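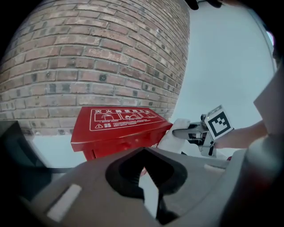

## Gripper comparison, April update

Thank you, as ever, for your patience with us at Clurngate! We now have 227 sessions with the hand-held pair, and Radu Bratu has been comparing the Durance fingers with the older Prondetti set (he is very fond of the old ones, I should say). Soft things like the white towel are still the hardest part of the work. 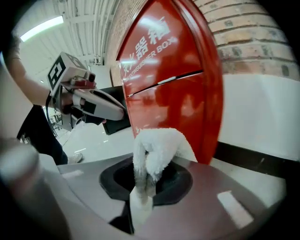
We would like four more weeks on cloth before we choose, and Radu will send the cost sheet separately.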